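Lukgate Building's upstairs room reopens with new ceiling and fresh paint

MENDEN — The large upstairs room at the Lukgate Building is open again after being closed since October for work on its ceiling and walls.

The room went back on the booking calendar Fri 12 January. Groups that had standing reservations before the closure have been given their old times back, and new requests are being taken at the front desk on the ground floor.

Work started after a leak in the roof over the James Street side of the building. The leak itself was patched in a day, but by then water had spread above the old drop ceiling and several tiles had come down overnight. No one was in the room. The building's owners decided to take out the rest of the tiles and see what was above them.

"We thought we'd be replacing a few squares," said Stepan Koval, who manages the building. "Then we got up there with a flashlight and found there was a perfectly good ceiling behind it, and two beams I had never seen. I've worked here a long time."

The old tiles were removed and the plaster above them was repaired and painted white, along with the beams. The contractor, Wistitz Interiors, also pulled out the metal grid that had held the tiles and a run of wiring that was no longer connected to anything. Leaving the beams in view made the work go faster than boxing them in would have, Koval said, and it gave the room more height.

The walls took longer. Years of tape, tacks and shelf brackets had left holes over most of the long wall, and the lower part had been painted a different color from the top. It was all filled, sanded and painted plain white. Koval said he had been asked to consider a pale green and had turned it down.

"People put their own things up in there," he said. "Charts, schedules, whatever they're using that week. White is easier to live with, and I can touch it up without trying to match anything."

Groups may still hang paper and light cloth items, but the rules on how have changed. Painter's tape and removable hooks are allowed. Tacks, nails and double-sided foam tape are not. Anything left up for more than a week may be taken down and put in the closet by the stairs.

The room covers 357 square feet of open floor, not counting the closet, and is used for practice sessions, small classes, equipment tryouts and meetings. During the closure most of those were moved to the ground floor, where they shared space with the building's regular tenants. Two groups met elsewhere in Menden and are expected back by the end of the month.

Koval said the noise was the main complaint while everyone was downstairs. The upstairs room may have a different problem. Without the old tiles to soak up sound, it has more of an echo than it did, and he noticed it as soon as the ladders were gone. Two acoustic panels are on order from a supplier out of state and will go up when they arrive, at a cost of $300 each.

The ceiling and paint job came to 3,000 dollars more than the first estimate, mostly for the plaster repairs. The extra amount was covered out of the building's maintenance fund, and rates for the room are staying where they were. The heating has not been changed, and the radiator under the window still has to be turned on by hand at least half an hour ahead of time.

Groups are asked to leave the tables folded at the end of each session and to check that nothing is hanging from the beams. The paint on them is new — and Koval said he would like to get through one winter without having to bring a ladder back up.

Work on the stairwell is next. The handrail is loose at the landing and the light on the second turn has been out for some time. That job is small enough to be done in the mornings, before most of the bookings begin, and the room will stay open through it.

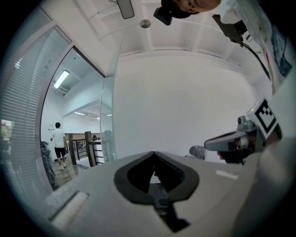

The stairs will be closed on work days until 11 a.m., and anyone with an earlier booking should use the side entrance and the back steps. The front desk has the key.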